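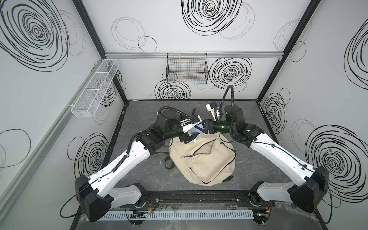
The Hasen day backpack in beige, lying on its back on the dark gray floor panel.

Hasen Day Backpack, beige: review after some weeks of use

I bought this backpack in May because my old one lost its zipper on the train and I had to carry my lunch in my hands. I looked at many bags and I am not a fast person in shops. In the end I chose the Hasen, which cost me 50 at the Rawashdeh store. I have used it almost every working day, so I think I can now say something useful.

The fabric

It is a soft bag. This is the first thing you should know. There is no frame inside and no stiff board, so when it is empty it falls together and gets wrinkles, as in the photo. If you like a bag that stands on the floor like a small suitcase, please look for another one. I do not mind the wrinkles very much. When the bag is full they mostly go away, and the round shape looks nice on the back.

The beige color was my worry. I drink coffee while I walk, and my friend Siham Hamdan told me I would regret it in one week. So far I have one spot near the bottom, and it became much lighter after I rubbed it with a wet cloth and a little dish soap. I did not put the bag in the washing machine. The paper label says hand wash only, in cold water.

The zipper

The zipper is black and has a small metal pull. I like how it looks against the beige, and it runs well on the straight part. In the curve it needs some help from the other hand, especially if the bag is not full and the fabric has nothing behind it. In the first days I pulled too hard there and caught the fabric two times. Now I hold the bag with the left hand and pull slowly, and it did not happen again.

The pull is a bit small for me. With winter gloves I think it would be difficult. Kjell Torvik at my work has the same bag and he tied a piece of string to his, and I will probably do the same before the cold comes.

The straps

The shoulder straps are black, with black buckles. They are comfortable for a normal load: a lunch box, a sweater, a water bottle, one book. I walk 27 minutes to the office and my shoulders are fine when I arrive. One time I carried potatoes and two bottles of oil home from the market, and then I felt the straps clearly. It is not a bag for this kind of shopping.

The strap ends are long. After I set the length for my back, there was still a lot hanging down, and it got caught on a chair at lunch. There is no elastic loop to keep the ends in place — a small thing, but I had it on a much cheaper bag. I rolled them up and fixed them with rubber bands.

Inside

One large room and one flat pocket. That is all. My sister Leen prefers a bag with many pockets, and she gave mine back to me after one afternoon because she could not find her keys. I keep keys and cards in a little pouch, and then it works well. My laptop fits, but there is no padding for it, so I put it in its own sleeve first.

Compared with the Letidis

Before I bought this one I borrowed a Letidis for some days. It is stiffer and has better pockets, and the zipper is easier in the corners. It is also heavier when empty, and I could not fold it into my drawer at work. The Hasen goes flat in the drawer without any problem. For me this was the reason to choose it, but for a student with a computer and many papers I would say take the Letidis.

What I liked

Light, and folds flat
Nice plain look, no big logo
Straps are comfortable for daily things

What I liked less

Zipper is slow in the curve
Strap ends too long, no loop
No padding for a laptop

I give it four stars out of five. If Hasen makes a new version with a bigger zipper pull and a loop for the straps, I would buy it again, but maybe in dark green.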